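September, bench notes, after lunch

Wiped the marbled top again. Two passes, and the veins still look like spilt milk, so I keep scrubbing at the pattern. 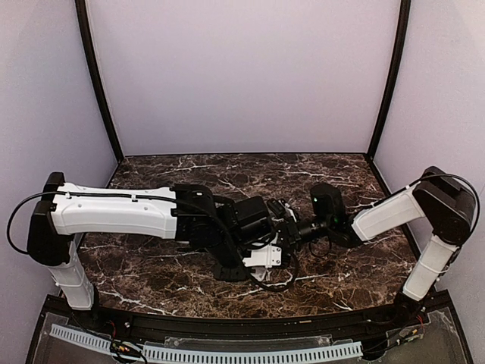

Unathi wants the Brekke polish. The Greneck stuff smells of pears and I am against it.
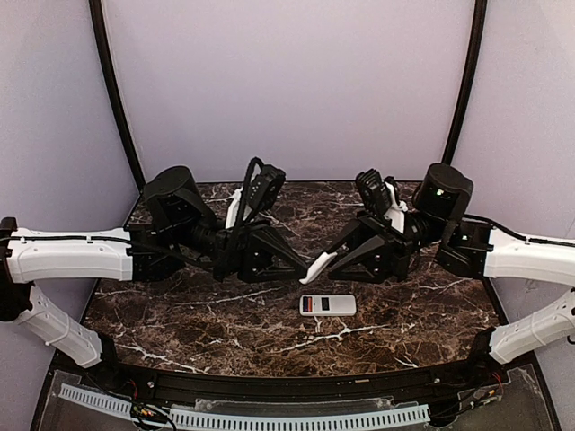
Britt-Marie's rule is that small things go back in the Utura drawer by 2000. I have signed up to this in principle. The white remote is lying flat on the marble, towards the front, where an elbow will find it. To do: label drawer, buy cloths (36 pack)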